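How to Store Winter Clothing Between Seasons

Garments put away with care in spring are ready to wear when October comes. The following guidance is issued by the Remomwood Household Advice Service for residents of shared and private housing.

Before you begin

Read the care label on each garment and set aside anything that needs professional cleaning. Empty all pockets and close zips and fasteners before washing. Clothes should be clean when stored, as food marks and skin oils attract moths and may turn yellow over time.

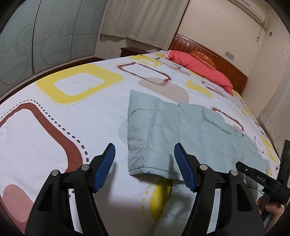
Photograph: Prilungate Housing Library

Step 1: Wash and dry

Use a mild detergent and rinse twice. Padded items take longer to dry than they seem to — feel along the seams for damp lumps and continue drying if any remain. Wool should be dried flat, away from direct heat.

Step 2: Check for repairs

Lay each item on a clean, flat surface in good light. Look at the cuffs, hem and lining. Small tears should be mended before storage. 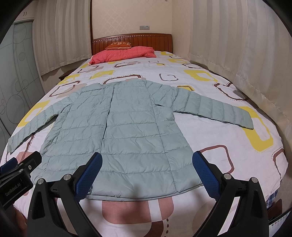

Text of this guidance: Tadeusz Zieliński
Textile Care Adviser

Step 3: Fold or hang

Knitwear should be folded, with the heaviest pieces at the bottom of the pile. Coats may be hung on broad hangers. Down and padded jackets may be folded once or twice but must not be pressed tightly for months, or the filling may fail to recover its shape.

Step 4: Choose a place

A cupboard on an inside wall is suitable. Lofts and garages are often damp and should be avoided. Leave 8 cm between boxes and any outside wall, and label each box on the side that faces outwards.

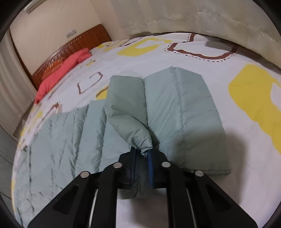

Can vacuum bags be used for padded coats?
They are suitable for a short period, such as a house move. For a whole season, use a breathable cotton bag.

Step 5: Inspect during the summer

Open each box once, halfway through the season. Replace cedar blocks that have lost their scent and refold knitwear along different lines.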